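The Kitchen Drawer, and Other Places I Lose Things

Hello again from my side of the dish rack! I spent most of November sorting out where the small stuff lives, and I have opinions. My big discovery is that I like my spoons and chopsticks standing up on the counter, where I can grab them without digging.

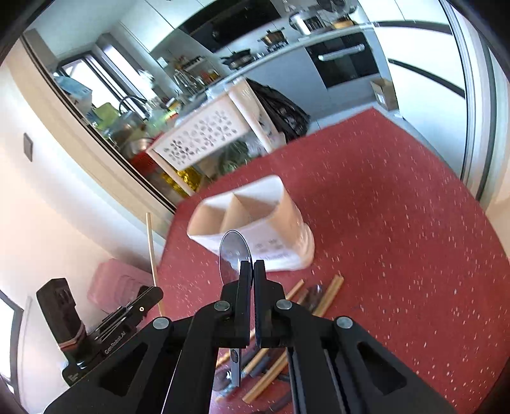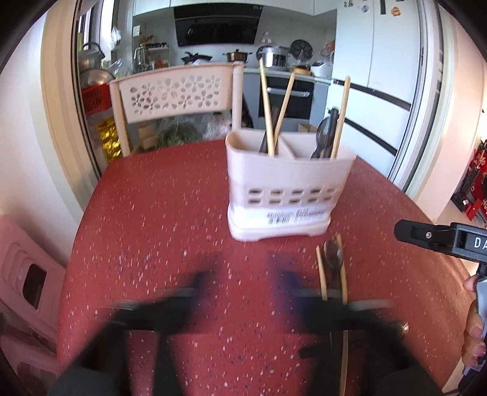
Why I gave up on the drawer

Our drawer was the deep kind, and everything slid to the back whenever anyone shut it a bit too hard. I tried one of those stretchy bamboo dividers from Grevico (fine, a little wobbly) and then a felt liner that collected crumbs like it was paid to. After 7 months of that I pulled everything out and dumped it on the kitchen floor. There were 83 pieces in there, for a household of two! Nine of them were bottle openers. I don't even like bottled drinks that much.

So I made a rule for myself: if I hadn't touched it since summer, it went in a box in the hallway. Most of the box went to the Shabalala swap shop down by the bus stop, which takes kitchen things any morning before noon. They were very nice about the bottle openers.

What stayed out

Everyday spoons, chopsticks, one good peeler and the little knife I use for everything. Sharp things went up on a magnet strip, and the fancy forks are in a shoebox until we have company. I rinse whatever holder I'm using once a week and let it dry upside down overnight — skip that and you get a murky puddle in the bottom, and you will smell it before you see it.

A few of you wrote in last time asking about baking tins. I'm getting there, I promise. Mine are stacked in the oven at the moment, and twice now I've preheated them by mistake. If you have a system that works in a narrow cupboard, hit reply and tell me all about it — I'll share the best ones next month.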